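Switching to paper for the grocery list

I gave up on the grocery app back in June, and I can't say I've missed it. It was called Setetti, and it was perfectly nice, but every time I opened it to type "milk" it wanted to tell me about something else first (a recipe, a coupon, a new color for the icons!). So now there's a little pad next to the phone charger, and whoever finishes something writes it down, and that's the whole system.

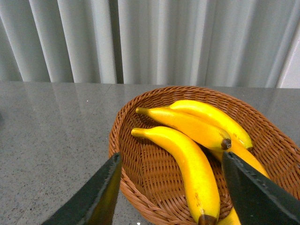

My grandmother did it this way all her life. She used the backs of envelopes, with the prices penciled in beside each thing, and she'd add it all up before she ever left the house. I don't go that far, but I do spend less when I have paper in my hand, around 20 dollars less on a big trip, and I come home with fewer jars of mustard. I also like finding old lists in my coat pockets months later. One of them just said "onions, stamps, the good bread," and I could remember that whole week from it.

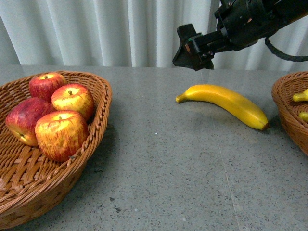 A reader wrote in to say that paper is fine until you leave it on the kitchen counter, and that she now takes a picture of her list before she goes out the door. I've started doing the same, I'm a little embarrassed to admit, and it has already saved me one drive back home for the onions.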